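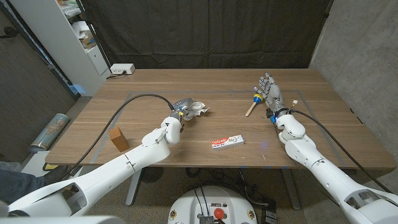
Do old-gen saves work in the new-gen version of Tornach?

They do, but you have to upload them from inside the old-gen game first. Copying the save over with the console's own transfer won't do it. (edited in by mossbucket, read the thread for the rest)

mossbucket
ok so got the new machine Monday, did the full system transfer overnight, start Tornach and it wants me to pick a difficulty. Like a new game. Continue is grayed out. Save is sitting right there in the storage menu, I can see it, game doesn't care. Haven't sold the old console yet thank god. Anybody done this?

pelt_n_bone
Old version, main menu, Extras, Carry Over. Sign in to Onport. Upload. Then same menu on the new one and hit download. Don't start a new game first or it asks you to overwrite and the wording is backwards.

mossbucket
What do you mean backwards

pelt_n_bone
it says "keep remote progress?" and remote means the new game you just made. Not the upload. Yeah I know.

drizzlecap
Can confirm. Lost my whole Siliņa Marsh run to that prompt. All the lanterns lit, both ferries. Gone. Said yes like a normal person would.

gristle77
Did you not have a backup? Two slots per character, the second one is there for a reason.

drizzlecap
It overwrites both slots. So no.

gristle77
It didn't for me. Only the active one.

drizzlecap
Well it did for me. Maybe they patched it, this was back in October.

tin.harrow
Kokell should never have needed an account for this. First game just read the file off the drive. Now it's an Onport login so you can move your own save from one box to another box on the same shelf. And when Onport goes down you get nothing.

pelt_n_bone
The first game didn't have a new-gen version so it didn't read anything off anything

tin.harrow
PC version did. Dropped it in a folder, done.

pelt_n_bone
PC isn't what he asked about

mossbucket
Ok tried it. Signed in fine, hit upload, bar goes to the end and then "Carry Over could not be completed (443)". Tried it again after dinner, same. Anyone know what 443 is? Nothing on the support page, just says check your connection. Connection's fine, I'm playing other stuff online right now.

hobnail_jim
443 for me was the old version not being on the latest patch. It let me in and let me sign in and everything, then failed right at the end. Check the version number bottom left of the title screen, compare with the new one.

quietferret
For me 443 was a mid-quest save. You have to be at a campfire. Not an inn, a campfire.

hobnail_jim
I've uploaded from an inn.

quietferret
Not after the last patch you haven't

hobnail_jim
yes after the last patch lol. I did it last week. Inn at Siliņa, upstairs room.

gristle77
Might be both. Error codes in this game are a grab bag. I've had the same code for a full friends list.

mossbucket
Version was behind! Auto update was off on the old console because I'd unplugged it from the router to make room for the new one. Updating now. It's the whole game again basically so this'll take a while on my internet. Will go stand at a campfire too just in case.

tin.harrow
So it took your login, took your upload, and then told you to check your connection when the problem was a patch. Great work all round Kokell.

salt_and_vinegar
While he's downloading, is the new version even worth it? I'm still on the old one and it's fine. 30 fps, whatever, it's not a shooter.

pelt_n_bone
Load times. Fast travel in the old one I'd go get a drink. In the new one I can't finish reading the tip on the loading screen. Frame rate's nicer too but you stop noticing after a day.

drizzlecap
You notice going back though. Tried the old one on my brother's console and turning the camera felt like mud.

salt_and_vinegar
I like reading the tips

quietferret
Fog is worse in the new one. Hear me out. The marsh on old-gen you couldn't see ten feet and it was scary. Now the fog's all wispy and pretty and you can spot the eel things from across the water. Took all the tension out of it.

pelt_n_bone
Turn off "enhanced volumetrics", gives you pretty much the old fog back.

quietferret
Tried. Closer but not the same. Color's off, it's more blue.

gristle77
The old fog was there to hide the pop-in. You're nostalgic for pop-in.

quietferret
I'm nostalgic for being scared of eels

mossbucket
Back. WORKED. Patched, went to the campfire outside the mill, uploaded, went through first time. Downloaded on the new one and it's all there, over 2 hundred hours of it. Horse too. Only thing missing is the photo album and my button layout went back to default so I threw a bomb at the innkeeper.

hobnail_jim
Nice. So it was the patch.

quietferret
He did the campfire as well so we don't know that

hobnail_jim
come on

mossbucket
not testing it again sorry, not touching that menu ever

pelt_n_bone
Photo album doesn't carry, never has. If you want the pics, copy them to a stick from the old console's gallery before you sell it. Button layout you have to redo by hand.

mossbucket
ok good thing I asked before selling. Trophies? They popped all at once when I loaded in, dozens of them, sounded like a slot machine. Is that normal

gristle77
Normal. Except the fishing one. That needs one more catch on the new version before it checks.

salt_and_vinegar
wait does the upload delete the save off the old one? Say I want to try the new version and go back if I hate it

pelt_n_bone
No it stays put, it's a copy. You can keep playing the old one. They just won't sync after that, it's a one time thing each way you press it. And don't try going new to old. There's no button for it.

tin.harrow
There was supposed to be. Was in the patch notes as "coming soon" and then it wasn't in the patch notes.

salt_and_vinegar
ok. Might wait for a sale then. Is the upgrade free if I've got the disc?

drizzlecap
Disc yes but the new console has to have the disk drive, obviously, and you have to leave it in to play. Mine's the one with no drive so I had to buy it again.

gristle77
Store version upgrade was free for me without doing anything, just showed up as a second download. Check yours has both listed before you pay for anything.

salt_and_vinegar
mine's disc. And I was gonna get the no drive one. Ugh

mossbucket
Edited the answer into the top for whoever comes looking. If anyone knows how to get the map marker colors back to how they were lmk, mine are all yellow now and I can't tell herbs from caves

hobnail_jim
Options, Interface, way at the bottom, "legacy icons". Then restart the game, it won't change until you do.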